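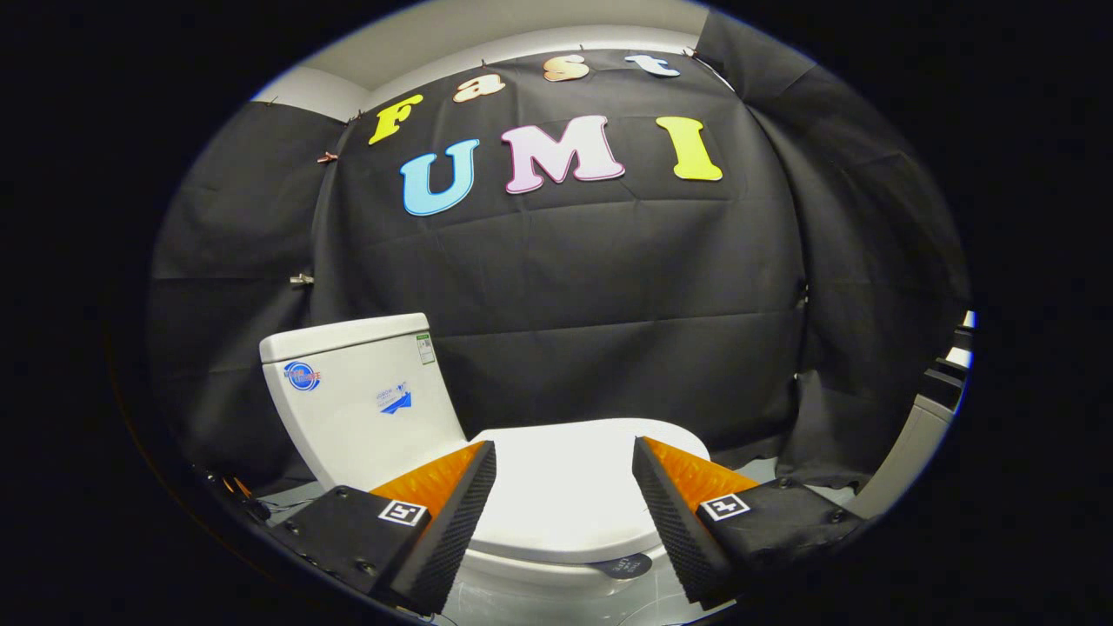

## 4. Preparing the toilet station

This section is for the operators of the washroom cleaning line at the Sturton site. Before February, one person cleaned every unit by hand. Now the operator shows the movements with the hand-held gripper, and the Stestby program learns from these recordings. Your job is still needed, but a bigger part of it is preparing, showing and checking.

1. Hang the black cloth behind the toilet. Folds in the cloth are allowed. Fix the upper edge with a clip.
2. Close the toilet lid. All recordings of group 139 begin with the lid closed.
3. Leave the stickers and labels on the tank and on the lid. Do not peel them off and do not cover them.
4. Look at the square marker on the front of each gripper finger. Wipe it with a dry cloth if there is dust on it.
5. Check the orange pads and the black foam on the fingers. If a pad is loose, write form 101 and take another gripper.
6. Hold the gripper over the lid with the fingers apart, and press Start on the Cerent tablet.
7. Make the movement slowly, in the same way as you would teach it to a new colleague.

> **Caution:** Keep cables on the floor away from your feet. Do not step backward while you are recording.

> **Note:** The letters "Fast UMI" on the cloth can stay in view. They do not disturb the recording.

### 4.1 What is different for the shift

- The cleaning round is now planned by the tablet. You may change the order if a room is occupied.
- Recording time is paid as normal working time. Enter it with code 1084.
- The recordings are not used for judging how fast a person works.
- Chemicals are still handled only by trained persons.

If you have a question about the new duties, please ask Danang Entili, extension 1627. For faults of the gripper, see section 7.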